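Salazar Workshop, Bench Notebook
Entry for November, 9:30 a.m. onward
Recorded by Yesenia Tovar
Subject: eyewear and case set, fit and storage check

Purpose of the entry. The accessories shelf is to be relabeled before the end of the month, and each item on it is to have a written condition note and an agreed way of being put away. The present entry covers one pair of sunglasses and one hard case. The other pairs on the shelf were recorded by Brayan Sotelo in the previous entry and are not repeated.

Sunglasses. Red plastic, thick rims, dark gray lenses. The pair was laid on the bench with both temples folded before any measurement was taken. The bench sheet had been wiped at the start of the session, but small white specks remain on it, and colleagues are asked to keep lenses off the metal until the sheet has been gone over again with the lint-free cloth. The older cloth in the left drawer sheds and should be discarded.

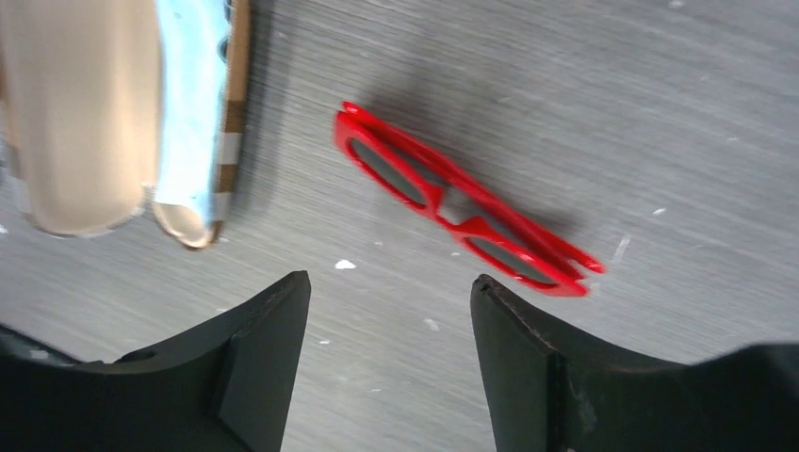 Red sunglasses, temples folded, on the brushed-metal sheet.

The hinges were opened and closed 30 times by hand. Movement was even on both sides and neither screw required adjustment. The front was then checked against the flat gauge. A slight lift was found at one temple end, within what we accept for molded plastic, and no heat was applied. The lenses were examined under the bench lamp and then by the window. One hairline mark was found near the lower edge of the left lens. It does not catch a fingernail and has been entered as cosmetic.

Weight was not taken. The small scale is on loan to Valtumville and its return has not been confirmed. The weight column is to be left blank and should not be filled from the supplier sheet, which gives a figure for the whole range without separating the sizes.

Case. Clamshell type, check pattern on the outside in tan and brown with a red stripe, pale lining inside. The shelf list gives the supplier as Unbridge, but the only slip found with the case carries the Brakgate order number. The entry has been marked "supplier to be confirmed" until the purchase folder has been read. The lid was opened and closed 120 times in four sets, with a pause between sets to inspect the hinge line. The closing action remained firm. No lifting of the covering was found along the rim.

Fit. The thick rims are the difficulty with this pair. When the sunglasses are put in with the temples uppermost, the lid meets resistance before it closes, and it should not be pressed. When they are put in with the lenses uppermost, it closes under its own spring. The second position is therefore the one to be used 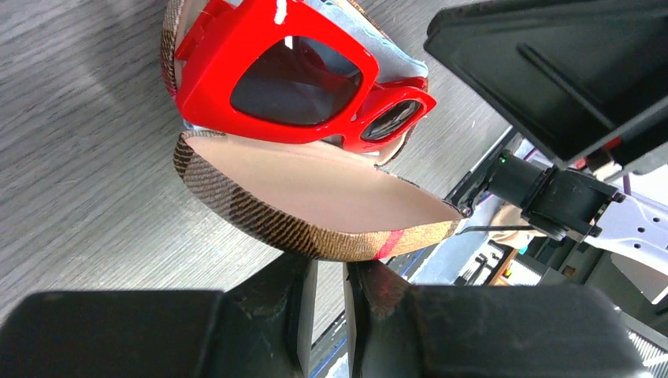
and it is to be written on the shelf card in the same words, so that the pair is put away the same way by everyone. The temples must be fully folded first. If one is left even slightly open, the hinge corner bears on the lining and will mark it over time. The lining has a few soft wrinkles already. These were smoothed with a dry fingertip and came back within the hour, and no further attempt was made.

Cleaning. Lining: soft brush only. Exterior: barely damp cloth, worked along the twill, followed by a dry one. The cleaning solution on the upper shelf was tried on the scrap of similar covering kept in the sample envelope. After 18 minutes it had left a dull patch. It is not to be used on this case.

Storage. The case is to be kept closed on the second shelf, away from the window, with nothing stacked on it. I had proposed standing the cases upright in the divided tray to save width. One was stood on end for the length of the lunch break and did not fall, but the tray has no lip and the shelf is used many times a day.
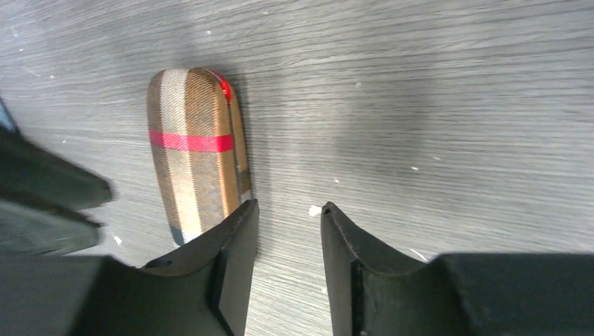
Brayan Sotelo: I would keep them lying flat. The upright arrangement was tried with the previous set, and the rounded ends wore through at the point of contact well before the hinges showed any wear. If width is the concern, the two empty boxes on that shelf could be moved below the bench. I also think the Brakgate slip belongs to the earlier order, so please leave the supplier line open until I have been through the folder.

Agreed and entered as flat storage. The boxes were moved at 2 p.m. and the shelf card has been rewritten in pencil. Outstanding: supplier line, weight, replacement cloth for the left drawer.

Y. Tovar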